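Pre-show walk-round, Dretcombe Hall: Drivach and support
Load-in April, doors 7pm, checked by Sorcha Nisbet with Waldemar Kołodziej on electrics
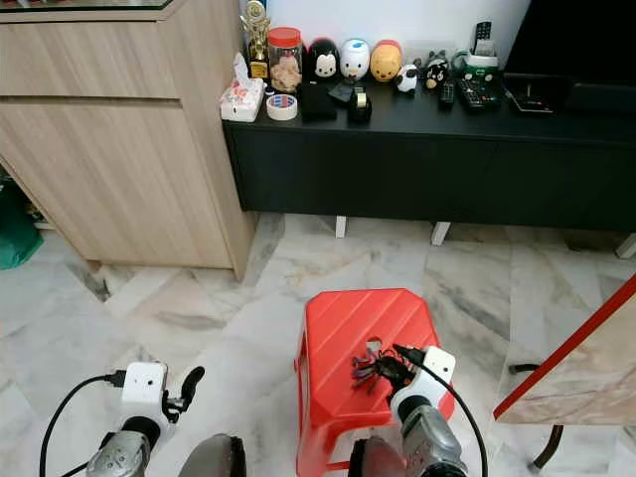
**Category: Live Music / Venue Safety**

Marks used: **OK**, **FIX** (sorted before doors unless I say otherwise), **N/A**. Comments are mine unless initialled. WK is Waldemar, PW is Przemysław Wróbel on front of house sound.

I've been wanting Drivach on this stage since I heard the second tape, so forgive me if the comments get a bit bouncy. Flallach are opening with a twenty-minute set and a new drum machine, and Kulkarni is DJing between the two. It's going to be loud and lovely!

## 1. Access and exits

- [x] Front doors open fully and latch back. **OK**
- [x] Stage left fire exit clear inside and out. **FIX**, done 3.40pm. Two of Flallach's flight cases were parked right across it. Moved to the dock, and the band were very good about it.
- [x] Stage right fire exit clear. **OK**
- [x] Exit signs lit. **OK** (the one over the bar used to flicker and it's now rock steady, thank you WK)
- [x] Capacity board up to date. **OK**. Tonight's limit is 984 including guest list. Jadwiga Brzozowska has both clickers on the door and will radio me at 900.
- [x] Step-free route from side gate to viewing platform. **OK**. Walked it with the ramp down. Lovely clear sightline from up there now the PA has gone in further downstage.

## 2. Stage and risers

- [x] Deck legs locked and braced. **OK**
- [x] Edge tape, white, all round. **FIX**. Peeling at the downstage centre, exactly where Drivach's singer likes to stand for the last verse of everything. Re-taped in full.
- [x] DJ riser level and carpeted. **OK**. Kulkarni's decks are on isolation feet, so please don't lean on the table to say hello.
- [x] Steps and handrail, stage left. **OK**
- [x] Steps and handrail, stage right. **FIX**. Top bolt turning by hand. Tightened, then I hung off it with my full weight. Solid.
- [x] Cable ramps across the monitor run. **OK**
- [ ] Drinks kept off the deck. Ongoing! Water bottles with lids are fine. Open cups go on the shelf behind the drum riser.

## 3. Electrics (WK)

- [x] RCD test, stage supply. **OK**. Tripped at 30 mA, as it should. WK
- [x] RCD test, bar and merch supply. **OK**. WK
- [x] PAT labels on visiting gear. **FIX**. One of Flallach's four-way blocks had no label and a cracked casing. Taken away and swapped for one of ours. They get it back at load-out with a note on it. WK
- [x] Dimmer rack vents clear. **OK**. WK
- [x] Distro doors shut and locked. **OK**. Key with me, spare with Sorcha. WK

## 4. Sound and hearing

- [x] PA stacks strapped. **OK**. PW
- [x] Barrier between subs and crowd. **OK**
- [x] Level meter calibrated and logging at desk. **OK**. PW
- [x] Earplugs stocked at bar and door. **OK**. 51 pairs in the bar tub and a fresh box under the door table. Free, so hand them out with a smile.
- [x] Ear defenders for children. **N/A**, over-16s only tonight.

PW ran Drivach's intro track at show level during soundcheck, and the low end on it is enormous. The slow one with the church organ sample made the hair stand up on my arms and I was only counting fire blankets. It also set the bar shelves humming, so Felicja Wilczyńska has put rubber matting under the glasses. Worth keeping that down for every bass-heavy night from now on.

## 5. Lighting, haze and effects

- [x] Safety bonds on every lantern. **OK**
- [x] Front truss at trim height, motors isolated. **OK**
- [x] Strobe notice at entrance. **FIX**. We had one notice on the inside doors and none outside, which is no use to anyone already in the queue. A second is now up by the box office window.
- [x] Haze machine fluid correct type. **OK**
- [x] Smoke detection agreed with duty manager. **OK**. Heat detection only in the auditorium from 6.30pm, back to normal once the room is empty. I'll log both times.
- [x] Pyro. **N/A**. Drivach asked about confetti for the closer and I said yes to paper, hand-thrown, from the stage only.

## 6. Backstage

- [x] Corridor clear to full width. **OK**
- [x] Dressing room 1 extinguisher in date. **OK**
- [x] Dressing room 2 extinguisher in date. **FIX**. In date, but hidden behind a coat rail. Rail moved to the other wall.
- [x] Kettle and toaster off the same extension. **OK** at last!
- [x] First aid kit sealed, burns dressings in. **OK**
- [x] Guest passes. 73 printed. Jadwiga has the list, and anybody not on it waits at the side gate until someone from the tour comes out for them.

## 7. Crowd and people

- [x] Stewards briefed, 6pm. **OK**. A really good briefing, with plenty of questions.
- [x] Pit team briefed on front-row water. **OK**
- [x] Quiet space open (upstairs foyer). **OK**
- [x] Radios charged and on the right channel. **FIX**. Felicja's was on last week's. Changed and checked with a call from each position.
- [x] Show-stop procedure agreed with both bands. **OK**. PW cuts the music, house lights come up, I speak from the desk mic. Drivach's singer offered to help calm things from the stage if needed, and I'd be glad of it.

## Carried over

1. Replace the downstage edge tape with the wider sort. Tonight's will hold, but I'd like it done before the next hire.
2. Lock nuts for the stage right handrail. WK ordering.
3. Outside strobe notice needs a proper frame.
4. Buy our own matting for the bar, Felicja's came from home.

Signed off for doors at 6.50pm. SN

*Added after Flallach's set:* levels fine throughout, exits rechecked at changeover, one lost shoe handed in at the door. The new drum machine sounded brilliant.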